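I gave up soda in February and lasted 37 days, my best run yet! Then Chrysoula Vrettos came to stay, and you know how that goes. 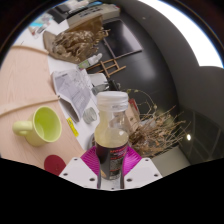 Filed under: Kitchen Talk

Now I make ginger syrup on Sundays. Peel the ginger, simmer it with sugar, strain it — and don't walk away to answer the phone like I did. Jeptoo swears by a pinch of salt. I tried it and hmm, maybe? 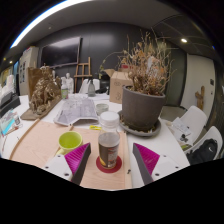

White cap, red coaster.

Next week, lemon. Min-kyu wants mint, but he can grow his own.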